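Ticket status: Pending with vendor
Category: Live match streaming / subscriber access
Opened: 2024-10-08
Product: Stumex Match Pass, web and television application

Summary
Subscribers report that the live stream of the cup replay between Lodau and Ullcombe stopped 14 minutes after kickoff and returned them to the sign-in page. Audio commentary was not affected. The fixture page continued to show the match as "Upcoming" until full time.

Steps reported by subscribers
Open the fixture page before kickoff. Select Watch Live. Remain signed in on one device only. At the point of failure the player displays error 300 and the session ends. Signing in again returns the same error.

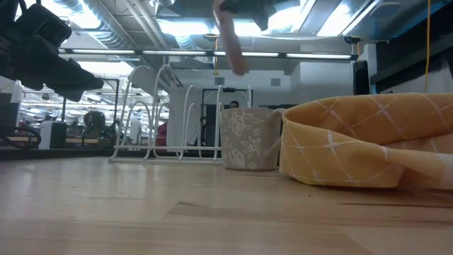 Initial findings
The replay was added to the schedule after the original tie finished level. The new entry carried over the access window of the first match, which had already closed. Accounts opened before December of last year were affected in all cases reviewed. Newer accounts were affected only on the television application.

Action taken
The access window was corrected by hand and the player cache was cleared. Service was restored for web viewers early in the second half. Television viewers were required to close the application fully and open it again. The full match recording has been made available without commercial breaks.

Subscribers who purchased the single-match pass are entitled to a credit. Requests should be submitted through the account page and must include the order number. Roughly 300 requests have been received to date. 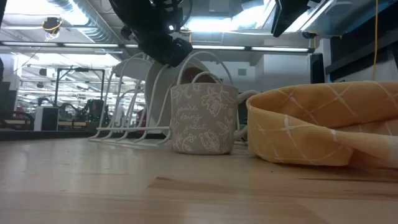 Chareonsuk: The credit form rejects my order number. It says the match has not been played yet. I have tried 4 times, on the website and on my phone, and the highlights of the same match play without any trouble.

Support response
The credit form reads the match status from the same schedule entry, and that status was not updated when the access window was corrected. The matter has been passed to the vendor. Requests rejected for this reason do not need to be submitted again and will be processed from the form records.

Outstanding
Confirm match status for all rescheduled cup fixtures. Confirm the access window for the next round before tickets go on sale.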